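Summer bedding wash temps

jillden_36
Cotton sheets and knitted throws: I run everything at 50. The Stevens label says less. Any real harm?
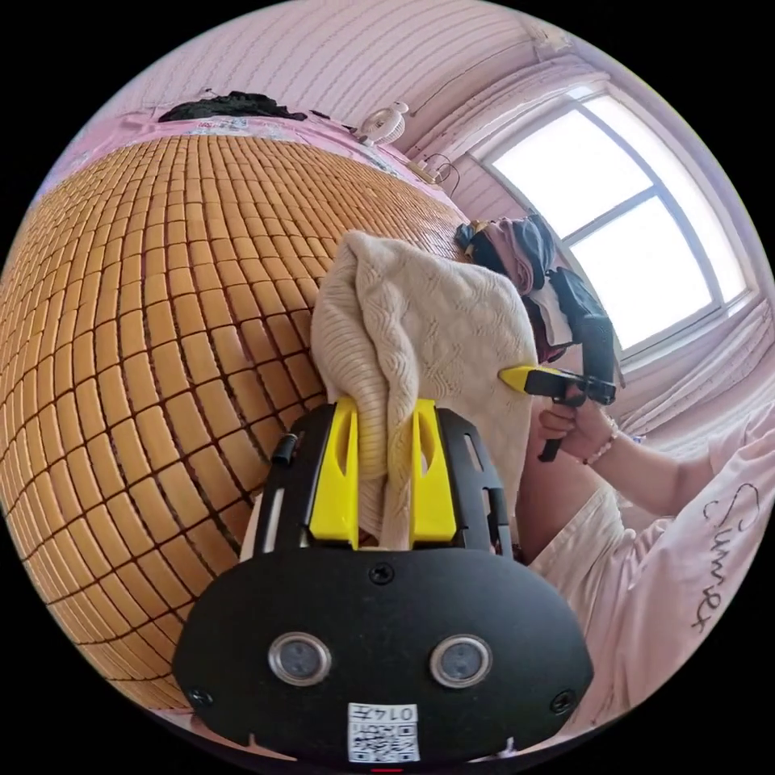 Dye loss is my main concern – shrinkage I can live with.

S_Brouwer
Cotton sheets, fine. Knits, no. Cable patterns felt or stretch at that heat.
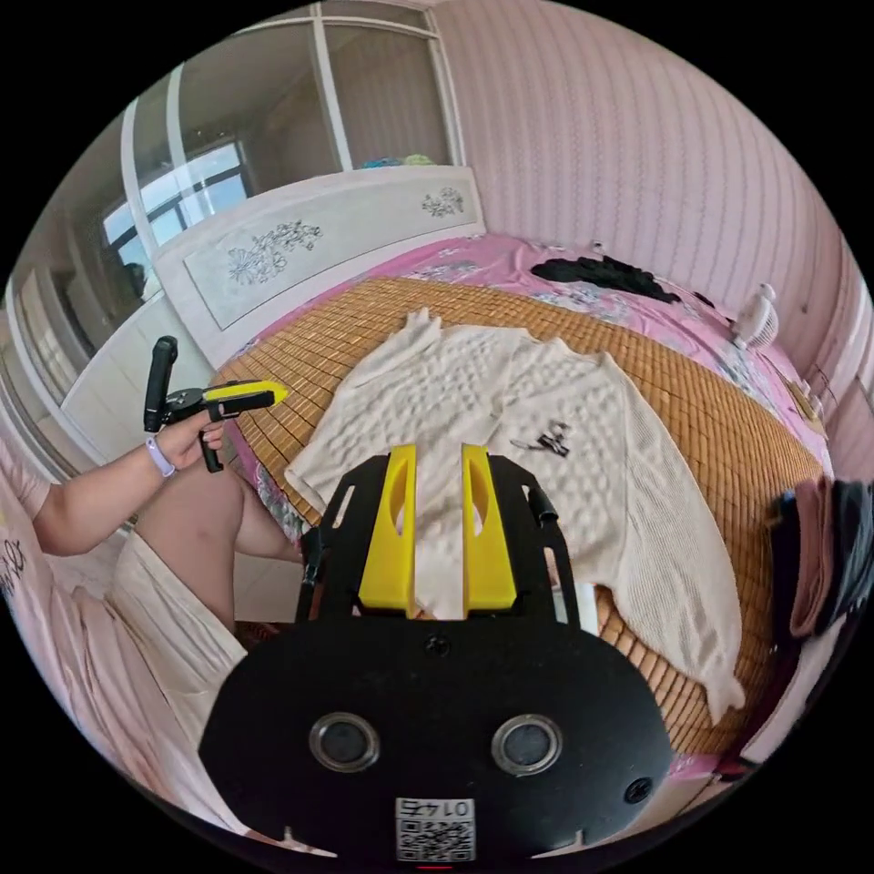 Does spin speed matter as much as temperature? For knits it matters more, so keep it low and dry flat.

griltid
Disagree. Agitation does the damage. I've washed cotton knits at 50 for 2 years on a gentle cycle.

S_Brouwer
Cotton, maybe. Wool content changes that. Check the fibre label first.
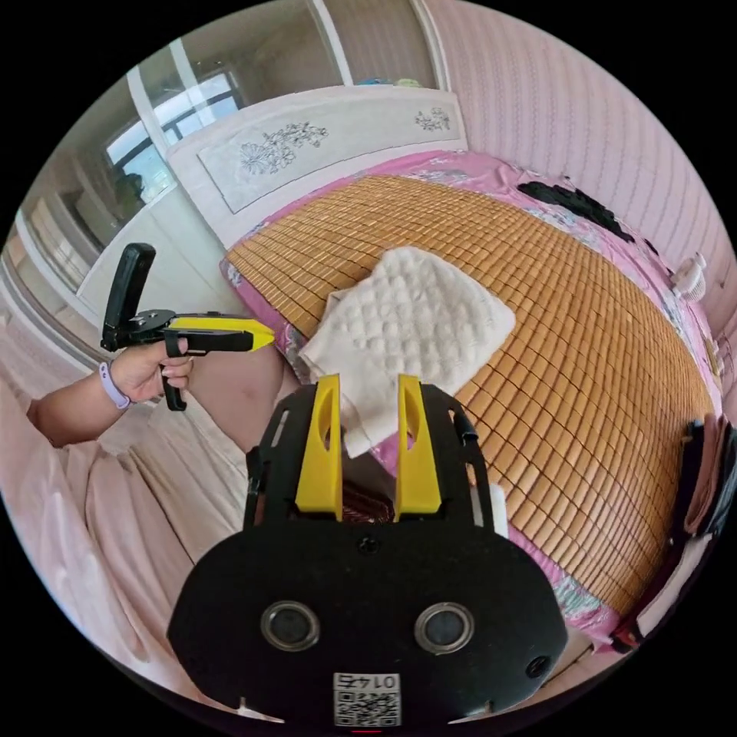
Towels are a separate load in any case – lint transfers to everything.

jillden_36
Label says cotton and acrylic. Trying 30 in October.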